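3.2 Collecting the folding demonstrations
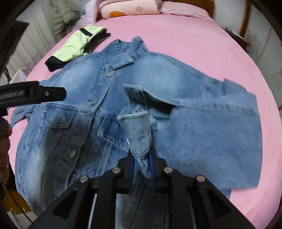 Each student took home one pair of the hand-held grippers for the week and recorded folds on whatever flat soft surface they had, mostly beds. We asked for 100 folds per garment type across the class. Didn't get there for every type (see Table 2), jackets were the short one. T-shirts went quickly and people liked doing them.

Figure 3. Denim jacket laid out on a pink fitted sheet, one sleeve gathered in the jaws of the nearer gripper, second gripper over the upper left of the jacket.

Denim gave us the most trouble in labelling. A sleeve that is bunched, as in Figure 3, has no clear edge to mark, so the labellers disagreed on where the cuff was. Tanner Simard wrote the rule we ended up with — mark the grasp point at the jaws, leave the cuff blank if you can't see it. Labels made before that rule were redone by a second student. Not all of them, time ran out, the leftover ones are flagged in the release.

Instructions given to students were short. Start with the garment face up. Grasp a sleeve, bring it in over the body, release, then the other sleeve. Fold from the hem last. No other rules about background, bedding or lighting, which the Carner group had warned us about, and they were partly right: the segmentation model did worse on patterned bedding then on plain. We kept those recordings in anyway.

Recordings were trimmed in Sirnum, the course's own tool, and sorted into attempts. An attempt ends when both grippers let go for 2 seconds. This cuts some jacket folds in half, because students stopped to think. We merged those by hand where it was obvious, and where it wasn't obvious they stayed split.

The class had 16 students in teams, 5 of whom had never used the grippers before the course. We saw no clear difference in there folds after the first session, though the sample is far too small to say much. Grip force was not recorded. Next year's class should log it — a thick seam and a thin one look the same from the wrist camera, and the policy in Section 4 squeezes both alike.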